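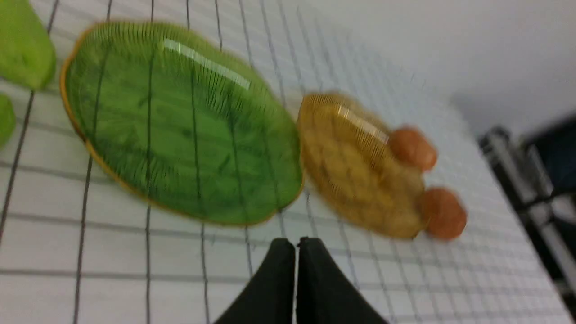

A green oval dish and a smaller amber piece on the gridded work surface, with the two fingers of the gripper close by.

Shop robot in Prurkemmont learns to mind the dishes, slowly

PRURKEMMONT – Anyone who has ever worked the back room of a housewares store knows the part of the day when the doors are locked, the register is counted, and there is still a whole table of things that customers picked up, turned over, admired and set down in the wrong place. At Plotetti, the kitchen and tableware store on the hill side of town, that part of the day usually starts at 6 p.m. and it has never been anyone's favorite.

So there was a good deal of friendly interest this spring when the store agreed to let Ruchti, a small automation company with a workshop across the river, try out a robot arm on exactly that chore. The arm goes by the name of Porner, and its job is easy enough to explain to a child: pick up a piece, work out what it is, and put it in the right bin without breaking it. Doing it has been another matter, as the people at Ruchti are the first to say, and they say it cheerfully.

The trial ran for seven weeks in a corner of the stockroom. Over that time Porner was given 136 pieces to sort in scored runs, and it placed 77 of them correctly on the first try. Most of the others were put back down for another go, or picked up well enough and then delivered to the wrong bin, which the staff found rather endearing (at least early in the evening, when nobody was waiting to go home).

What the arm did well might surprise people who think of robots as clumsy. Plain mugs with a good thick handle gave it hardly any trouble, and neither did wooden spoons, cork trivets or folded dish towels, provided the towels stayed folded. One clerk, who has been at the store long enough to have opinions about everything in it, thought Porner was gentler with the mugs than most of the holiday help.

Clear and colored pieces were harder. A translucent dish takes in the light from the ceiling and throws some of it back as glare, and whatever is underneath shows straight through, so the arm's small camera can have an awful time deciding where the dish stops and the table begins. Ruchti says the lines on a gridded surface help its team judge distance and angle when they go back over a run, though the same lines seen through a see-through dish can muddle things all over again. Shallow oval shapes are a nuisance of their own. There is no handle, the sides slope, and a gripper with two fingers has to choose its spot with some care.

Then there is the matter of pace. On a good evening Porner got through 12 pieces in the time it takes to drink a cup of coffee and eat something with it, and a person could have cleared the whole table and swept up besides. Ruchti's team doesn't argue with that. Their hope is for an arm that can be left to itself overnight, when it makes no difference to anyone whether the job takes twenty minutes or until sunrise, and they admit they aren't there yet, because during the trial somebody stayed in the room the entire time with a hand near the stop button.

Plotetti has not bought a robot and says it has no plans to cut anybody's hours. The store's view, passed along over the counter while a very nice teapot was being wrapped, is that it would gladly hand over the evening sorting the day a machine can be trusted with the good glass, and that it is happy to wait. As for doing the same work at home, with a full sink and a cat on the counter, the folks at Ruchti laughed and asked to be given a few more years.

A second round is set to begin in September, with softer finger pads, better lighting over the table and a larger share of glass and other see-through pieces. Customers who would like to watch will be able to do so from the stockroom doorway on trial evenings, starting at 6:30 p.m. The store asks that visitors leave large bags at the register.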